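Open Day at Trestard

The bus to Trestard left at nine and there were eleven of us on it, all from the coat check at the Kesier Theater. Management had paid for the tickets. On a good night in November we hang 576 coats, and somebody upstairs had read that a machine could do it.

I had been doing the job since before they changed the numbers from brass to plastic. My hook was 68. You weren't supposed to have a hook of your own, but I kept my lunch on it.

They gave us stickers at the door and walked us past the Skustance room, where people were looking at a pump, and into a smaller room at the back. A woman in a green vest told us to stand wherever we liked. Then she said not there.

"It's going to take hold of a hanger," she said. "Please don't talk to it. It doesn't mind, but it makes people laugh and then they miss it."
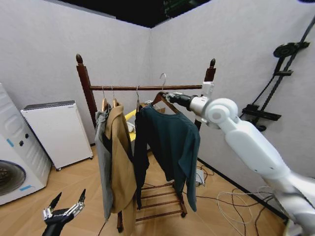 I thought about my mother, who ironed for other people and could tell from a sleeve which hand a man wrote with. She would have wanted to know who had left that sweater to hang. Knits get folded. I said so, quietly, and the woman in the vest wrote it down on the back of her hand.

"Does it give you a ticket?" asked the man next to me.

"Not yet," she said.

He nodded. He had two years left until his pension and he looked pleased with the answer.

We were allowed to stay until they called the next group. Most of the others went to find the coffee. I stayed. I wanted to see if it would check the pockets, because I always do. You find gloves, mostly. Once I found a letter and put it back, and then watched the lady read it on the stairs.

The arm made a small sound when it moved, like a drawer in another apartment. 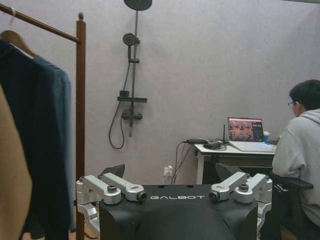
The Galbot at the coat rack, Trestard open day.

On the bus home they passed around a form. It asked what we had learned. I wrote that sweaters should be folded, and then, as there was a lot of space left, I wrote about the letter. I signed it with my hook number and handed it up to the driver.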